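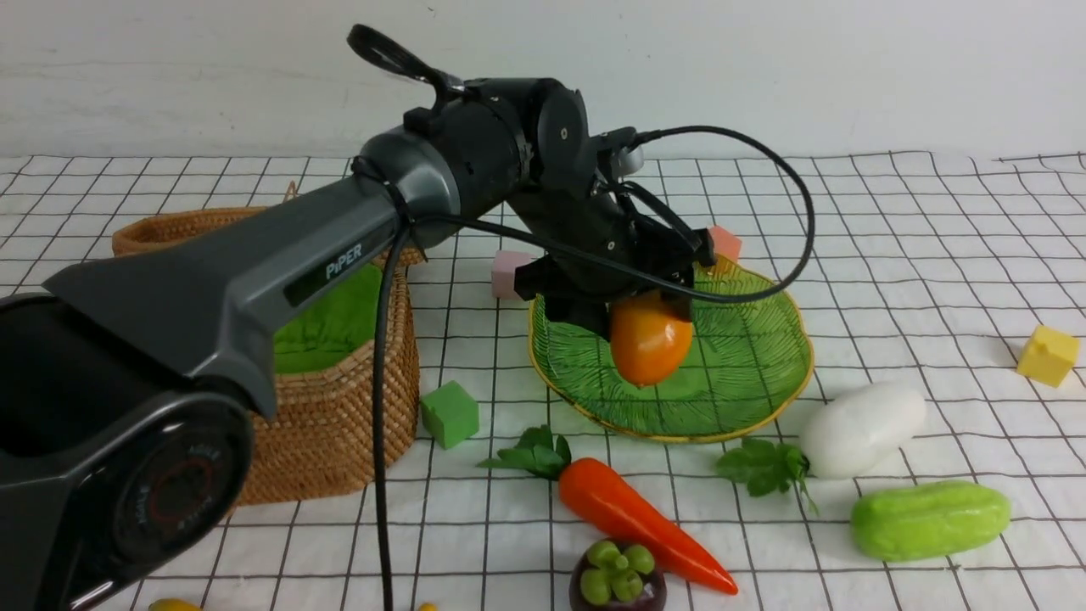

Dagmar Šimko on teaching an arm to clear a table

She talks fast, and between takes. Target for the Evevside set is 2,000 examples by July. So far: 527. "Fruit onto the leaf plate, fruit off the plate. Then the carrot, then the radish. Then I move everyting and start over."

Bad takes stay in a seperate folder - 13 yesterday. "I used to delete them. Stupid." A good hour gives her roughly 40. Does she get bored? "Ask me at 1,000."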